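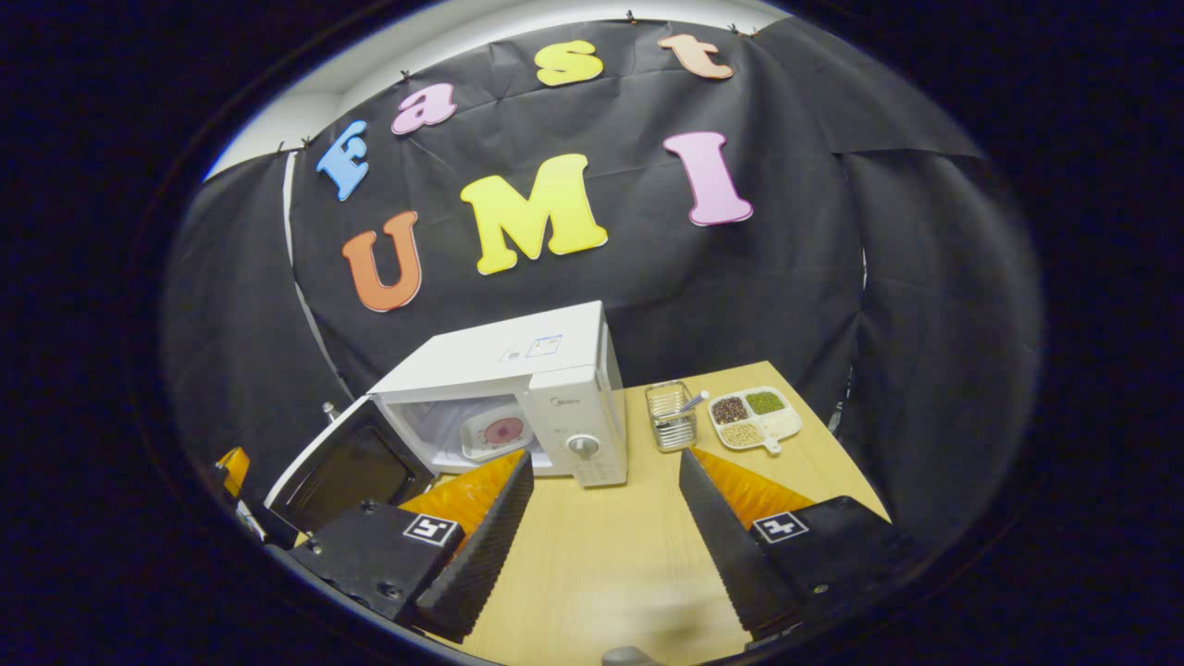 Figure 4. Wrist view at the microwave station, door open, plate in the cavity; both finger markers in view.

Research > Flumari Project > Failure analysis
Reading time: 2 min

5.2 Loss of grip width near the open door

The policy was trained on 400 demonstrations and tested over 70 trials at the Brurside lab. The most serious fault came up in the plate retrieval task. Grip width is worked out from the square markers on the two fingers (Figure 4). When the left marker was lost for several frames in a row, the tracker held its last value and the controller kept closing on a plate it took to be further away. In the worst case the finger pad pushed the plate against the cavity wall until the force limit of 40 N stopped the arm.

We first put this down to glare from the door glass. Replaying the logs with the Arkach tracker did not bear that out — dropouts were just as common with the door shut. The cause was a timeout of 300 ms in the width filter, set for an earlier gripper and never changed. The controller now halts on the first missed reading and opens the fingers before retrying. Behaviour near the divided tray was not affected and is covered in Section 5.3.

One trial was left out of the analysis after a loose cable at the Van Hecke power supply.

Contact: Henrique Bastos, Flumari Project | © Flumari Project | Back to top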